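Mai, Protokoll, geschrieben von Efua Yakubu

Protokoll der Gartenrunde Hatgate, Maisitzung

Dabei waren Akua Lamptey (Leitung), Elikem Gbeho, Adjoa Bawa, Mawuli Boateng und ich. Los ging es um 18 Uhr im Vereinsraum, Elikem kam etwas später dazu und hat TOP 1 verpasst, deshalb steht der für ihn ein bisschen ausführlicher drin. Wer einen Fehler findet, schreibt mir bitte, ich ändere das dann.

TOP 1: Protokoll vom letzten Mal

Wurde angenommen. Adjoa wollte festgehalten haben, dass sie gegen die Himbeeren am Südzaun war und es immer noch ist. Hiermit festgehalten, liebe Adjoa! Die Himbeeren bleiben trotzdem bis zum Herbst stehen, dann reden wir noch mal.

TOP 2: Regentonnen und Wasser

Das war der lange Punkt. Wir haben zwei Angebote auf dem Tisch gehabt. Das erste kommt von Jutholm und liegt bei 434 Euro für die Tonnen samt Verbindungsstücken, Lieferung bis ans Tor. Das zweite ist von Grerkudard, 645 Euro, dafür mit Unterbau und einem Hahn, der nach Elikems Meinung länger als einen Sommer hält (er hat da seine Erfahrungen, wir kennen die Geschichte alle). Akua war für das günstigere, ich ehrlich gesagt auch, aber dann hat Mawuli vorgerechnet, was uns der Unterbau kostet, wenn wir ihn extra kaufen, und da war der Abstand plötzlich gar nicht mehr so groß. Platten hätte er noch bei Boateng auf dem Hof liegen, die könnten wir haben. Ob sie reichen, weiß er erst, wenn er nachgesehen hat.

Beschluss: Mawuli misst die Platten aus und meldet sich bei Akua. Reichen sie, bestellen wir bei Jutholm. Reichen sie nicht, nehmen wir Grerkudard. Vier dafür, Adjoa enthält sich.

TOP 3: Saatguttausch
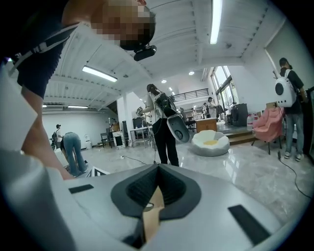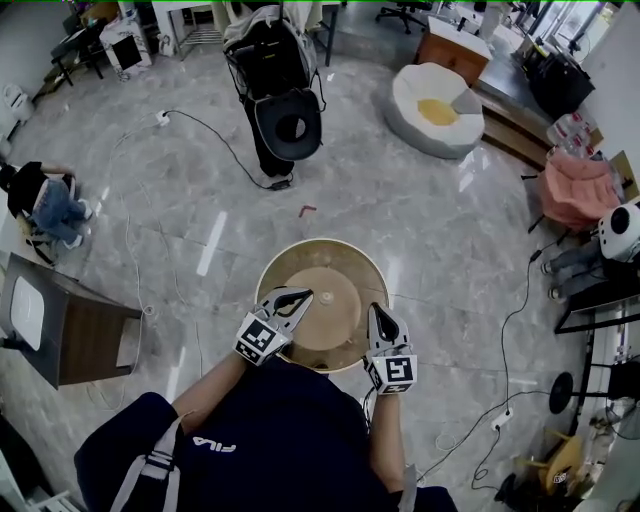
Der Saatguttausch soll dieses Jahr drinnen stattfinden, nach dem Wind vom letzten Mal will das keiner mehr draußen machen. Ich habe heute noch Bohnensamen unter der Bank gefunden, kein Witz. Akua hätte gern alles auf Tischen, Elikem möchte die großen Sachen wie Kartoffeln und Zwiebeln lieber unten haben, damit man nicht so viel hochwuchten muss. Ein rundes beiges Tablett auf dem Boden wie auf dem zweiten Bild wäre ihm dafür recht, und davon bräuchten wir 10 Stück. Adjoa fragt in ihrem Chor herum, wer so etwas übrig hat. Adjoa findet außerdem, dass die Tütchen endlich ordentlich beschriftet werden müssen: Sorte, Jahr, Name. »Gelbe Tomate, lecker« reicht ihr nicht mehr. Die war übrigens von mir, und sie war wirklich lecker.

Beschluss: Tische für alles Kleine, Knollen und Zwiebeln nach unten. Beschriften ist Pflicht. Ich drucke Etiketten und lege sie in den Schrank neben der Tür. Kuchen backt jeder, der mag, Akua führt die Liste, damit wir nicht wieder fünfmal Rhabarber haben. Einstimmig.

TOP 4: Beet an der Straße

Elikem hat mit der Gärtnerei gesprochen, Stauden gibt es für uns etwas billiger, wenn wir gesammelt bestellen. Vorschläge bisher: Schafgarbe, Katzenminze, Storchschnabel. Ich hätte so gern noch Mohn – der geht aber laut Elikem an der Stelle nicht an, zu viel Schatten am Nachmittag. Wir probieren es in einer Ecke trotzdem, er hat am Ende gelacht und nachgegeben. Die Hunde bleiben ein Thema. Mawuli schlägt einen niedrigen Flechtzaun aus den Haselruten vor, die hinten beim Kompost liegen. Adjoa hilft beim Flechten, sofern jemand anderes die Pfosten setzt.

Kein Beschluss, Elikem schickt bis zur nächsten Sitzung eine Pflanzliste herum.

TOP 5: Verschiedenes

Der Schlüssel zum Geräteschuppen hängt wieder am alten Haken. Bitte auch dorthin zurück!

Die Schubkarre mit dem grünen Griff eiert, Mawuli nimmt sie mit.

Akua sucht jemanden, der im Sommer zwei Wochen lang ihre Gurken gießt. Ich habe die erste Woche übernommen, die zweite ist noch offen.

Schluss war um 20:15 Uhr, danach noch Tee bei Akua auf der Terrasse. Die nächste Sitzung leitet Adjoa.

Zuletzt erschienen
Protokoll der Aprilsitzung
Kompost: was rein darf und was nicht
Gießplan für den Sommer
Akuas Rhabarberkuchen vom Blech
Himbeeren am Südzaun, Pro und Contra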